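Last updated: June 22, 2025

Gilomari puts Kurnarex to work in its staff kitchens, and the rota survives

Gilomari has spent two years being told that robots would transform the working day. From October, one will put the spatulas away.

The Kurnarex kitchen arm joins the catering team at our Nyarko site, where 15 people serve lunch and then spend much of the afternoon tidying up after it. Before it goes near a real worktop, the arm is practising in Wulodeck, our simulated kitchen, where breakages cost nothing and the complaints are fewer.

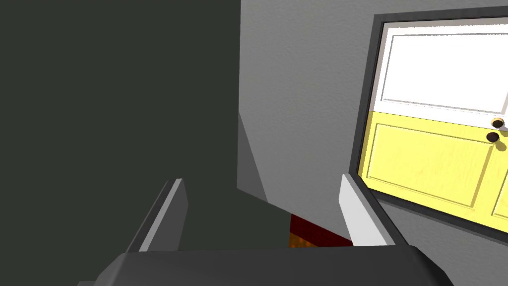
Kurnarex in the Wulodeck simulation, gripper open, with the yellow and white door beyond.

The arm has completed 727 practice runs so far. Catering staff chose the jobs it should learn, and their list was short on glamour: putting utensils back, clearing counters, shutting whatever has been left open. Cooking was not on it. The cooks were firm on this point and management, which likes its lunch, did not argue.

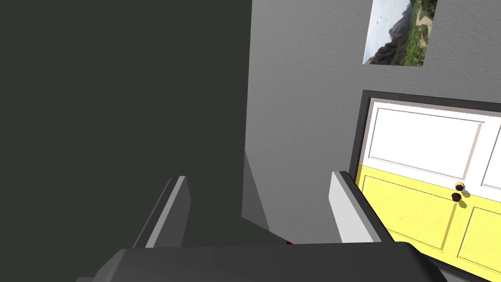 No posts will go. Two members of the team have trained as arm supervisors, at a higher rate of pay, and can stop the machine with a button that everyone has asked to try. The late tidying shift will finish earlier on the same wages. Staff will also be able to refuse the arm a job if they would rather do it themselves, though we expect few takers for the counters.

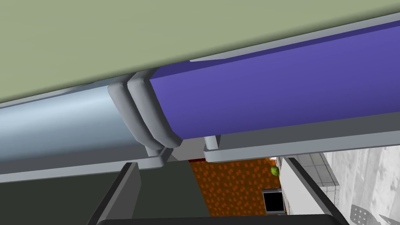 A review will follow the first month of service. Catering staff will write it, and Gilomari has agreed to publish it unedited, including the part about the button.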